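**Ticket: product page images failing to load after catalogue import**

Reported by: Niloufar Fallahi (Ginach web shop)
Assigned to: Dénes Sipos
Priority: normal
Status: closed

**Report**

Since the Tuesday import, product and room-set images on the Ginach shop come up as grey boxes for some visitors. Thumbnails in the category listing are fine. The large view fails. Reloading the page sometimes helps, sometimes not. Seen in two browsers on the office network and on a phone using mobile data.

**09:10 - Dénes**

Reproduced on the staging copy. The large view requests the 2,000 pixel version from the image server and gets a 504 after 40 seconds. The thumbnail comes from a separate folder and is not resized on request, so it is not affected.

Disk space on the image server is fine. Memory is fine. The resize queue holds 600 jobs and is not getting shorter.

**09:45 - Dénes**

Restarted the resize service. Queue dropped for a few minutes, then stopped again at the same job. The log shows the worker opening a file, writing nothing and being killed by the timeout. It then puts the same job back at the front of the queue, so everything behind it waits.

Asked Niloufar for the list of files in the import. The supplier, Fekete, delivered them as 16-bit PNG. Previous deliveries were JPEG.

**10:30 - Jurgita Eglītis**

The resize library on that server is two major versions behind. The old version handles 16-bit PNG with an embedded colour profile very slowly. I have the newer one running on the test machine. Same file, same settings, finishes in under a second.

Please do not upgrade production before the import is paused - the two versions write different cache names, and we would end up with both sets on disk.

**11:20 - Dénes**

Import paused. Library upgraded on production, cache folder emptied, queue restarted. The stuck job went through on the first attempt. The large view now loads on the test page.

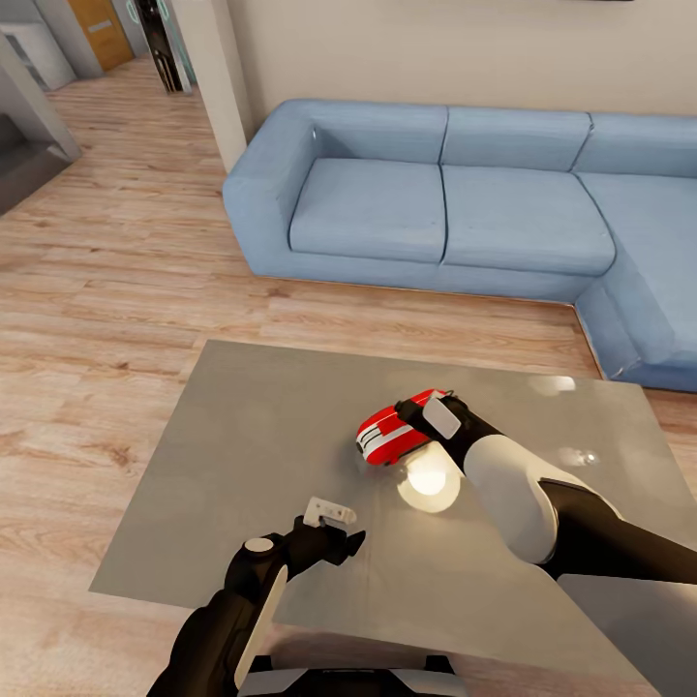
*Large view on staging: light blue sectional sofa, grey-topped table, red toy car with white stripes.*

Compared it with the source file at full size. No banding on the wall, and the glare on the tabletop has kept its shape. The old worker used to clip bright areas when it dropped to 8-bit, so this was worth checking.

**12:05 - Niloufar**

Large views load here now. 65 products still show the grey box. All of them are in the Skakiline range.

**12:40 - Dénes**

Different cause. Those records point to file names ending in .jpg, but the delivered files end in .png. The import script takes the extension from the product sheet and does not check the folder. Corrected the column in the sheet and ran the import again for that range only.

Also cleared the CDN entries for the affected paths. It had stored the 404 responses and would have kept serving them until the evening.

**14:15 - Niloufar**

Checked the Skakiline range on the office network and on the phone. All images present.

**Changes made**

- Resize library upgraded on production.
- A failed job now goes to the back of the queue and is dropped after three attempts.
- CDN no longer stores 404 responses for the image paths.

**Open**

- Import script should compare file names with the folder before it writes anything. Moved to a separate ticket, assigned to Jenő Kiss.
- Ask Fekete whether the next delivery can be 8-bit. Pei-shan Chang has the contact.

Closed by Dénes Sipos, 14:30.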